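Lecture 7: Estimating Grasp State from a Wrist Camera
Course notes, D. Tannous. Corrections to Lucinda Obi.

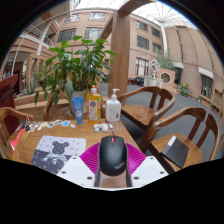 Last lecture we treated the gripper as a binary device, open or closed. For control we need more. The grasp state g(t) now has three parts: jaw width, object pose in the gripper frame, and a contact flag for each pad.

7.1 Jaw width
The pads are a saturated magenta, so segment them in HSV and fit one line to each inner edge. Width is the distance between the lines, scaled by the calibration from Lecture 3. Reject any fit with fewer than 300 inlier pixels and hold the previous value.

7.2 Object pose
A mouse shell is smooth and matte, and gives few corner features. Use what contrast there is: the red scroll wheel and the gray ThinkPad lettering are enough to fix yaw. Mask the cable before fitting. It bends independently of the body and will bias the principal axis.

7.3 Background
With the object held above the table, background pixels move differently from object pixels as the gripper translates. Pixels that stay fixed relative to the pads across 15 consecutive frames are assigned to the object. Foliage, translucent roofs and transparent bottles produce unstable flow; down-weight them.

7.4 Contact flag
Left as a threshold on width velocity for now. Trí Lã's derivation for compliant pads is in the November notes.

Exercise: implement 7.1 and 7.3 in the Stiswood logger. Plot width against time and mark each rejected fit.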